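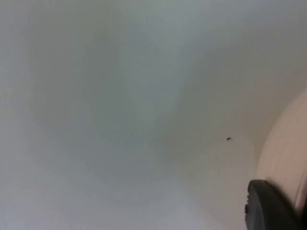
Hand sorting starts with the surface, before any product comes out. Most of the mistakes last week were surface mistakes, not eye mistakes. Pale, plain, no pattern, and you look it over from two sides before you put anything down. One small dark speck on a pale top like this one shows up at once, and you still can't say what it is. Dirt, crumb, insect, could be any of them. Doesn't matter for step one. If it's on the surface before you start, it goes. If you find it after, you have to treat it as part of the lot and write it down.

Sorting by hand, session 3
Handout, version 2018-08-25 (throw out the May one, the weights were wrong)
Notes: Roel Van Rooij

What we cover
Setting up the table. Working bowl and side dish. Reading a sample. Filling in the Susto sheet. Machine sorting is session 4, don't ask me about it yet.

Words we use
Lot: everything that came in together under one number.
Sample: what you take from the lot to look at. In this course always 195 grams unless the sheet says different.
Foreign matter: anything that isn't the product. Stone, stem, string, bug, bit of bag.
Defect: it is the product, but bad. Broken, moldy, shriveled, holed.
Doubtful: you can't decide in the time you've got. A real category, use it.

People mix up foreign matter and defect all the time. A broken bean is a defect. A stone the same color as a bean is foreign matter, even if it fooled you.

Surface and light
White or nearly white top for dark product. For pale product (rice, white beans, sesame) use the dark mats in the cabinet.
Light from one side and a bit above. Shadows should be soft. A hard shadow under a small piece makes it look bigger than it is, and two pieces touching can read as one.
Glossy bowls throw a patch of light on the bottom. Turn the bowl or shift your seat until the patch isn't sitting on the product.
Your own shadow counts. Lean back.
Wipe with a dry cloth, then a barely damp one, then wait. Pieces stick to a wet top and you will drag them.

Bowl and dish
Working bowl on one side, side dish next to it and a little nearer to you. Bowl is for what you're looking at. Dish is for what you take out. Never the other way round, even when the dish seems handier.
The two must differ in color or shape, better both. With two cream bowls someone always tips the rejects back in. (Happened in the Clorano lot, whole afternoon gone.)
Small portions. Sample goes into the bowl a bit at a time, so the pieces can lie side by side against the wall or on the bottom and you're not digging.
Pieces bunched together have to be spread before you judge them. A tight cluster hides the undersides and anything stuck in between. Use the flat stick, not your nail.
Leave bare table around both. Something that jumps out of the bowl should land where you'll see it. Cream bowl and brown dish on a white top is a fine setup, dark brown pieces stand out in the one and you won't mistake it for the other.
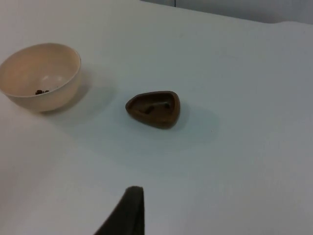
Reading the sample
1. Weigh. Write the weight down first, then sort. Not after.
2. Portion into the bowl. Spread.
3. First look is for foreign matter only. Take it out to the dish.
4. Second look is for defects. Turn pieces over, the holes are nearly always underneath.
5. Doubtful ones go to the edge of the dish, kept apart. Back to them at the end, when your eye is set.
6. Good pieces into the Kandpal tub. Next portion.
7. When the sample is done, weigh the dish contents by category. Then weigh the tub. The weights should add up to the start weight. If they don't, look on the floor, under the bowl, in your sleeve.

Don't talk during steps 3 and 4. Rest your eyes between portions, look at the wall or out the window.

Filling in the Susto sheet
Lot number goes top right. Not the delivery number, they look alike.
Foreign matter is given in pieces. Defects are given in grams. Yes it's annoying.
Doubtful: grams, and a few words on why. "Dark patch, maybe stain" is good. "Weird" is not.
Something found on the table and not in the bowl: goes in the remarks box with the place you found it. Do not add it to foreign matter yourself, I'll decide with you.
Sign it. Unsigned sheets come back.

Worked numbers
Lot 111, dried beans, from Florneo. Start weight 195 g. Foreign matter 1 piece, a stem, too light to show on our scale. Defects 3 g. Doubtful 0. Good 192 g. Adds up, fine.
To scale up to a 1,000 g bag, divide the defects by the start weight and multiply by 1,000. Gives 15.4 g. Round to one decimal, no more, the scale isn't that good.
Do not scale up foreign matter from one piece. One stem in one sample tells you almost nothing about the bag. Take a second sample and report both.

Common slips
Pouring the whole sample in at once.
Starting on defects in the first look becuase one caught your eye. Leave it, it'll still be there.
Blowing on the table to clear it. Anything light ends up in the bowl.
Tub left open next to the dish.
Weighing the dish without taring it.

For next time
Sort one full sample at home or in the open hour, any dried bean or lentil, and bring the sheet. Read the page on sieves. Bring your own cloth, a plain white one, no lint. Room is the same but we start with the scales, so come wtih your sheet already filled in.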